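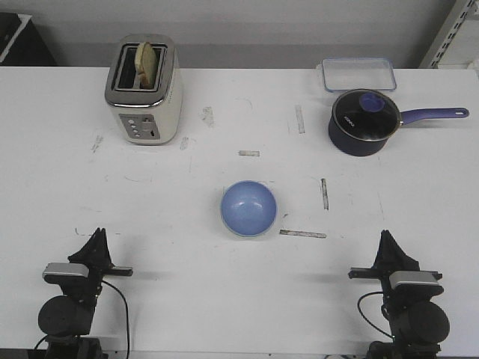 Notebook, July. Two-arm tabletop cell, kitchen set

Start of session, before the first run. Dirk on the stop button, me on the console, Irja writing resets on the sheet.

Spent the morning on the cell rules, mostly because Didier came back from the Cledik visit with their checklist and ours looked thin next to it. We are not copying theirs. Some of it is for full-size arms behind fencing and makes no sense on a table. What we agreed:

1. Start pose. Both arms at the front edge, grippers open, nothing held. If either gripper is closed when the console comes up, open it from the console. Don't pull the fingers apart by hand.

2. Hands. No hands over the table while the drives are on. Drives off, say "off" out loud, wait for the other person to say it back, then reach in. Martti wanted a light as well. Fine with me, but the spoken call stays until the light has been tested.

3. Speed cap is 200 mm/s at the gripper for anything new. Dirk can raise it for a task after 15 clean runs in a row. A run with a touched stop button is not clean, even if the stop was a mistake.

4. Toaster. Unplugged for every run, plug left where the stop person can see it. We are training on the slots and the lever and don't need heat for either. Bread gets thrown out at the end of the day and is not to be eaten. Marjatta asked for this in writing, so now it is in writing.

5. Saucepan. Handle points to the right and stays over the table. Lid on at the start. The lid is glass, so any drop is a stop and a look, and a chip means it goes in the bin and we get another. No liquid in anything until we have drip covers for the wrist joints.

6. Cables. Check the wrist cables at both ends of travel before the first run and again after lunch. Left arm joint 5 is limited to 270 degrees total in software. Leave that alone. The old limit let the cable wrap, and we lost a day to it on the Niskanen job.

7. Tape. Old strips on the tabletop are not position marks. Go by the layout sheet only. I would like the residue cleaned off, also the pencil lines, but Irja is still comparing against earlier runs and wants the surface unchanged until she is done. Agreed to leave it.

8. Log every stop, with the time and who pressed it. One line is enough. No blame column (the Harik template has one, I deleted it).

Not settled: who signs off when the layout changes. Didier says anyone trained on the cell. I would rather it be two people, one of whom didn't set it up. Ask Marjatta.

Also not settled: whether the plastic container counts as part of the set or as storage. It is not on sheet 43. Either add it or take it off the table.

To do
Print rules 1 to 8, tape them by the console. Martti.
Quote for drip covers from Grirnance. Me.
Revise sheet 43. Irja, once the container is decided.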